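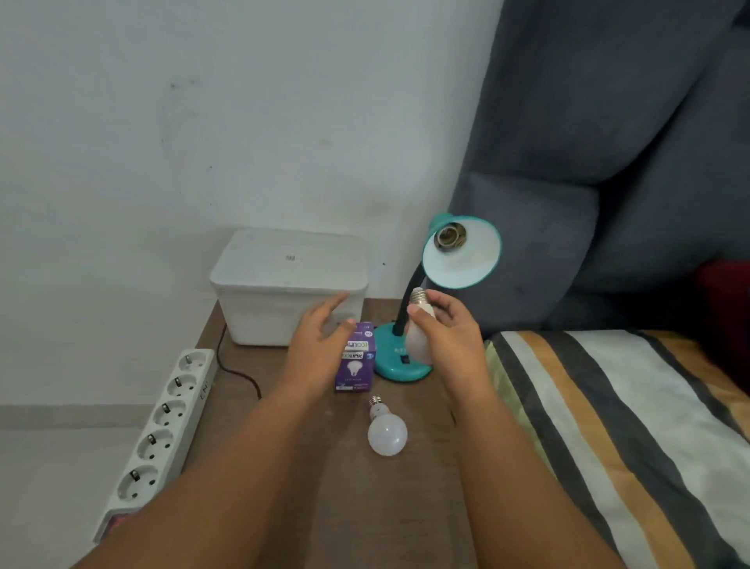
3.2. Corpus y procedimiento

El corpus reúne 994 cubiertas e historietas breves publicadas por la editorial Tudwood y por su filial Brerkeck, conservadas en el fondo Chaturvedi. De ese conjunto se descartaron los ejemplares sin página de créditos legible, con lo que la muestra quedó fijada en 900 piezas. La consulta se cerró el 7 de octubre de 2020.

La atribución de autoría siguió el protocolo de Tomar y Uddin, que distingue entre guionista, dibujante y entintador. Cada pieza fue examinada por dos codificadores independientes; los desacuerdos – 67 en total – se resolvieron mediante una tercera lectura a cargo de Kazuhiro Minami. En 400 piezas la firma figura únicamente como seudónimo de la casa, práctica habitual en las revistas de bajo coste del periodo.

La figura 1 resume la distribución de las firmas por cabecera. En la serie Stellari predominan los seudónimos colectivos, mientras que las cabeceras de humor conservan con mayor frecuencia el nombre del dibujante. Este contraste matiza la tesis de Grewal, según la cual el anonimato respondía a una política uniforme de la empresa.

Figura 1. Distribución de firmas por cabecera. Elaboración propia a partir del fondo Chaturvedi.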